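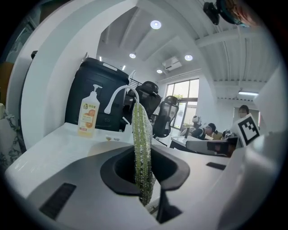
Home | Projects | Reports | Fluvik Summer Lab | Contact

Teaching by Hand: Project Report for Hument
Sun 21 July

Our brief was to show a robot how to handle awkward household things without writing any of the movements in code. The plan was simple enough to fit on a sticky note, which should have worried us. A person picks up a hand-held gripper with a camera on it, does the job as the robot would have to do it, and the recording becomes the lesson. We named the software that sorts the recordings Abernathy, after a long meeting in which no better name came up.

1. Method

We worked in pairs at the sink counter. One person held the gripper and did the task, and the other kept the log and complained about the first person's elbows. Each session lasted 90 minutes, after which the hands get sloppy and the lessons with them. We aimed for 30 good demonstrations of each task before training anything.

The square black-and-white marker on the gripper helps the software work out where the fingers are. It does this well as long as your sleeve is not over it. Half a page of our log is the word "sleeve".

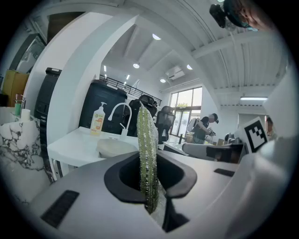 Fig. 2. The long green bumpy object upright in front of the gripper, with the basin and tap behind.

2. What we got wrong

Our early demonstrations were far too clever. People turn a wrist to save time, or nudge a thing straight with a knuckle, and the arm we were training for (the Vallent, on loan until September) has no knuckles. We threw out two days of recordings and started again, slower and duller. The second set was better in every way except to perform.

We also tried remote control for comparison, driving the Vallent from a pair of handles. It gave movements the arm could certainly make, having just made them, but every reach took an age and our drivers tended to stop dead just short of the object – out of politeness, I think.

3. Where it stands

For this kind of task we recommend the hand-held gripper, with remote control kept for checking reaches near the tap. Long, bumpy things remain the hardest of our set. The grip has to be firm without bending them, and that is hard to judge when your own fingers are not the ones doing the touching.

Still to do before September: retrain on the slow set, rewrite the log template, and find short-sleeved shirts for all of us.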